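July 23, 2024
By Lambros Tsoukalas

Public Memory, Week 2: Who gets a monument?

I love this topic! The Brostholm obelisk went up in 1721, and students still argue over it on their way to lunch — go and listen. 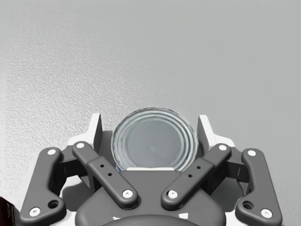 Page 30

For Tuesday, read the Jistham dedication speech and mark every "we." Who is included? Then pick a plaque on campus and write 100 words on who paid for it.

Contact: Pitkänen Hall front desk | Back to top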